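가방 나눔 사업 중간보고 (2020년 1월 3일)

안녕하세요, 지원해 주신 분들께 드리는 두 번째 보고입니다. 첫 번째 보고가 너무 딱딱했다는 말씀이 있어서 이번에는 편하게 쓰기로 했어요. 숫자 표는 따로 보내 드렸으니 여기서는 그동안 무슨 일이 있었는지, 어디에 시간을 썼는지, 뭐가 아직 안 되었는지를 적겠습니다.

먼저 큰 숫자부터요. 지난 7월에 시작해서 지금까지 들어온 가방이 466개입니다. 목표가 400개였으니 넘겼어요! 사실 7월만 해도 이걸 다 채울 수 있을까 걱정이 많았는데, Medlow 쪽에서 학기 끝날 때 한꺼번에 모아 보내 주신 덕이 컸습니다. 상자를 받는 날은 복도가 꽉 차서 옆으로 걸어 다녔고요.

들어오는 가방은 대부분 학생용 배낭이고, 그다음이 천 가방, 노트북 파우치 같은 것들입니다. 처음 계획서에는 "배낭"만 받겠다고 썼는데 막상 모집을 해 보니 사람들이 집에 있는 가방을 종류 안 가리고 넣어 주시더라고요. 돌려보내기도 애매하고, 파우치도 필요한 집이 분명히 있어서 그냥 다 받기로 했습니다. 이 부분은 계획과 달라진 점이라 보고서에 꼭 적어 두고 싶었어요.

점검은 이렇게 합니다. 가방을 바닥에 눕혀 놓고 앞주머니부터 봅니다. 지퍼를 끝까지 열었다 닫고, 어깨끈을 다 펴서 꼬인 데가 없는지 보고, 마지막에 안쪽을 뒤집어 봅니다. 글로 쓰면 금방인데 손으로 하면 생각보다 오래 걸려요. 특히 끈이요, 끈이 정말 문제입니다. 가방 두세 개를 같이 놓으면 끈끼리 얽혀서 어느 게 어느 가방 것인지 모르게 되거든요.

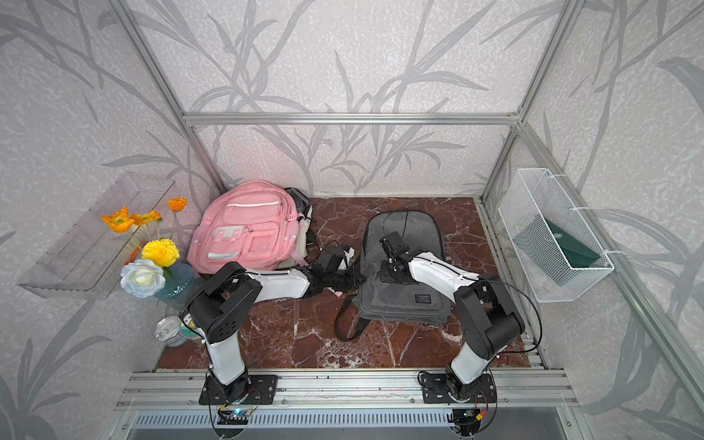
그래서 중간에 순서를 한 번 바꿨습니다. 예전에는 가방을 줄줄이 눕혀 놓고 한꺼번에 지퍼를 보고, 다시 처음으로 돌아가서 끈을 보는 식이었어요. 지금은 하나를 눕혀서 끝까지 다 보고 나서 다음 가방으로 갑니다. 기다리는 가방은 되도록 뒤쪽 벽에 기대 세워 두고요. 별것 아닌 것 같은데 이렇게 바꾼 다음부터 이름표가 다른 가방에 붙는 일이 많이 줄었습니다. 이걸 여름에 알았으면 좋았을 텐데 싶어요.

색깔 이야기도 조금 할게요. 회색이나 검은색 가방은 나이에 상관없이 잘 나갑니다. 분홍색은 좀 달라요. 어린 아이들이 있는 집에서는 제일 먼저 찾으시는데, 중학생쯤 되면 손이 잘 안 간다고 하시더라고요. 그래서 분홍색 배낭은 받는 곳을 미리 정해 두고 먼저 빼놓기로 했습니다. Nevness 쪽 공부방에 어린 친구들이 많아서 그쪽 몫으로 묶어 두고 있고, 지금까지는 반응이 아주 좋아요.

또 하나, 밝은색 가방은 얼룩 확인을 꼭 밝은 데서 해야 합니다. 저녁에 형광등 아래에서 멀쩡해 보여서 통과시킨 가방이 다음 날 낮에 보니 바닥 쪽이 누렇게 되어 있던 적이 있었어요. 그 뒤로 분홍색, 흰색, 크림색은 오전에만 봅니다. 작업 시간표가 조금 복잡해졌지만 받는 분 입장에서는 이게 맞는 것 같아요.

입구 쪽도 신경을 씁니다. 윗부분을 벌려서 안쪽까지 손을 넣어 보는데, 여기서 나오는 물건이 참 다양해요. 지우개, 영수증, 머리끈, 학교 가정통신문까지요. 이름이 적힌 종이는 기증처별로 봉투에 모아 두었다가 돌려 드리고, 나머지는 버립니다.
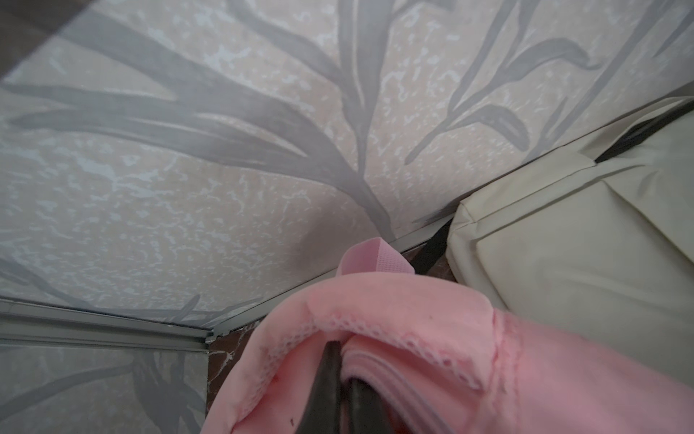 안쪽이 푹신한 가방은 말리는 시간도 따로 잡았습니다. 세탁을 맡기면 겉은 하루면 마르는데 등판하고 끈 속은 그렇지가 않거든요. 처음에는 이걸 몰라서 포장까지 다 해 놓고 다시 뜯은 적이 있었습니다. 지금은 세탁 다녀온 가방은 5일을 걸어 두고, 그다음에 점검으로 넘깁니다. 덕분에 보관 자리가 더 필요해져서 창고 한쪽에 봉을 하나 더 달았고, 그 비용은 예비비에서 썼어요. 영수증은 표와 함께 보내 드렸습니다.

세탁은 Eberhard 세탁소에 계속 맡기고 있습니다. 단가는 처음 약속한 그대로이고, 겨울 들어서는 물량이 몰려서 한 번 늦어진 것 말고는 문제가 없었어요. 부자재(지퍼 손잡이, 버클, 이름표 고리)는 Bamance에서 묶음으로 삽니다. 버클 크기가 가방마다 달라서 처음에 잘못 산 묶음이 하나 있는데, 교환이 안 되어서 그냥 가지고 있어요. 언젠가 맞는 가방이 오겠죠!

그럼 지금 하고 있는 작업을 단계별로 적어 볼게요. 지난번에 물어보신 부분이라 조금 자세히 씁니다.

1. 꺼내기와 나누기
상자에서 꺼내서 배낭, 천 가방, 파우치로 나눕니다. 이때는 상태를 보지 않고 종류만 봐요. 상태까지 같이 보려고 하면 꼭 멈칫거리게 되고 상자가 안 줄어듭니다. 너무 심하게 찢어진 것만 바로 옆으로 뺍니다.

2. 펴 놓고 보기
구겨져서 들어온 가방은 손으로 펴서 모양을 잡습니다. 얇은 배낭일수록 잘 구겨져 있어요. 어깨끈은 앞쪽으로 길게 펴 두고, 파우치 종류는 덮개를 열어서 안감까지 확인합니다. 노트북 파우치는 안감에 뭐가 묻어 있으면 바로 보여서 오히려 편해요.
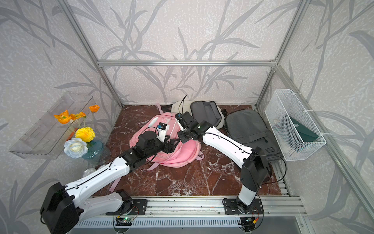
3. 고치기
지퍼 손잡이가 빠진 것, 버클이 깨진 것은 여기서 고칩니다. 지퍼 이가 나간 것은 저희 손으로는 어려워서 따로 모아 두었고, 지금 그런 가방이 10개 있습니다. 수선집에 맡길지, 부품용으로 쓸지 아직 못 정했어요. 하나하나 수선비를 알아보니 새 가방 값이랑 별 차이가 없는 것도 있어서 고민 중입니다. 의견 있으시면 꼭 알려 주세요.

끈 길이도 이 단계에서 맞춥니다. 길게 늘어진 채로 보내면 아이가 메다가 발에 걸린다는 이야기를 들었거든요. 그래서 어린이용은 끈을 짧게 당겨 놓고 남는 부분을 말아서 고무줄로 묶어 보냅니다.

4. 짝 맞추기와 포장
배낭 하나에 작은 가방 하나를 같이 넣어 보내는 걸 기본으로 하고 있습니다. 파우치가 너무 많이 남아서 시작한 건데 받으신 분들이 좋아하셔서 계속하려고요. 다만 큰 배낭끼리는 겹쳐서 포장하지 않습니다. 한 번 해 봤더니 밑에 깔린 가방 앞주머니가 눌려서 모양이 안 돌아오더라고요. 눕혀 놓을 때도 앞주머니가 위로 오게 하는 걸로 통일했습니다.

포장지는 처음에 비닐을 썼다가 지금은 종이로 바꿨어요. 종이가 조금 더 비싸고, 비 오는 날 옮길 때는 신경이 쓰이지만 쓰레기가 덜 나와서 마음이 편합니다. 차액은 크지 않아서 재료비 안에서 해결했습니다.

아직 못 한 것들도 적을게요. 우선 기증하신 분들께 감사 엽서를 보내기로 해 놓고 절반도 못 보냈습니다. 디자인을 자꾸 고치다가 늦어졌는데, 다음 보고 전까지는 꼭 끝내겠습니다. 그리고 받은 아이들이 실제로 가방을 잘 쓰고 있는지 물어보는 설문도 양식만 만들어 둔 상태예요. 질문이 너무 많다는 의견이 있어서 줄이고 있습니다. 한 장 안에 들어가게 하려고요.

예산은 크게 벗어난 항목이 없습니다. 세탁비가 조금 더 나갔고 운반비가 조금 덜 나갔어요. 운반비가 줄어든 건 Medlow에서 한 번에 보내 주신 덕분입니다. 남는 운반비를 세탁비로 옮겨 써도 될지 여쭙고 싶습니다. 괜찮으시면 답장 한 줄만 부탁드려요.

다음 석 달은 새 학기 준비가 제일 급합니다. 점검이 끝난 배낭부터 내보내고, 그러고 나면 천 가방 쪽을 정리하려고 해요. 천 가방은 손잡이 바느질이 약한 게 많아서 박음질을 한 번 더 해야 할 것 같습니다. 재봉틀을 빌릴 수 있는지 알아보고 있어요. 그리고 모집 안내문에 "주머니를 한 번만 비워 주세요"라는 줄을 크게 넣을 생각입니다. 사탕이 녹아 붙은 주머니는 정말 힘들었어요. 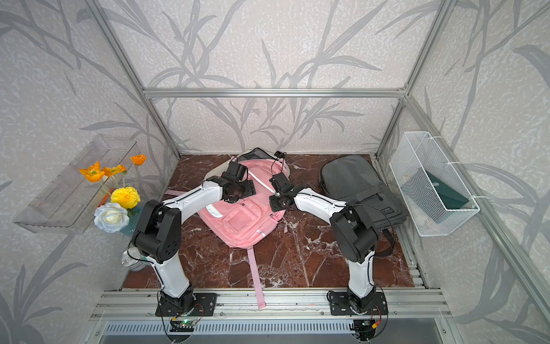
댓글

들국화: 운반비를 세탁비로 옮기는 건 저희는 찬성이에요. 다음 표에 옮긴 금액만 따로 줄을 만들어서 적어 주시면 됩니다. 그리고 지퍼 나간 가방은 부품용에 한 표요!

초록우산집: 작년에 저희도 비슷한 걸 했는데 끈 때문에 고생한 게 생각나네요. 저희는 집게로 끈을 가방 몸통에 물려 놓고 옮겼어요. 빨래집게면 충분합니다.

mulgogi: 분홍색 배낭 받은 집이에요. 끈을 짧게 해서 보내 주셔서 바로 멨어요. 같이 온 작은 파우치에는 색연필 넣어 다닙니다. 고맙습니다.

지나가다: 종이 포장 좋아요. 설문은 짧게 부탁드려요 ㅎㅎ 지난번 다른 데 설문은 세 장이었어요.

관련 글

가방 나눔 사업 첫 번째 보고
기증 전에 확인해 주세요: 받을 수 있는 가방과 없는 가방
Nevness 공부방에서 온 편지
Eberhard 세탁소와 함께하는 겨울 세탁 일정
감사 엽서 도안, 의견을 받습니다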